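How I Get Through Laundry Without Losing a Whole Evening

I used to let it pile up until I had 3 loads waiting and no clean socks. Then my friend Lise Wong showed me how she does hers, and I stole most of it (thanks, Lise!). It's a small-batch method, so if you love one giant laundry day, you may hate this.

Step 1. Pick a basket you can carry full. Mine is plastic with holes in the sides so air gets through, and it has a rim I can get a good hold of at both ends. I gave up on my tall hamper because I kept losing things at the bottom of it.

Step 2. Fill it loosely and stop early. A few shirts and one bulky thing is plenty. I don't squash anything down - if it needs squashing, it goes in the next round. 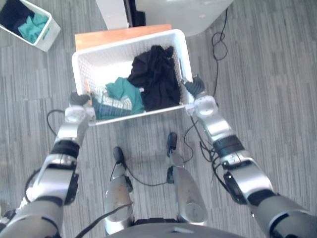 Step 3. Set the basket on the floor right by wherever you're going to sort. Bend your knees and grab both short ends when you lift it again. My back was very clear with me on this point last November.

Step 4. Take the big dark pieces out first. They hide everything! I go through pockets now too, after washing a full pack of tissues with my black sweatshirt and picking fluff off it for days.

Step 5. Shake each piece out before it goes in the machine, and turn sleeves the right way around. Stripes and light colors get their own little heap. Anything new and dark gets washed alone the first time.

The sorting takes me almost 5 minutes, usually while the coffee's brewing. Folding is another story, and I'll write that one up once I've figured out fitted sheets.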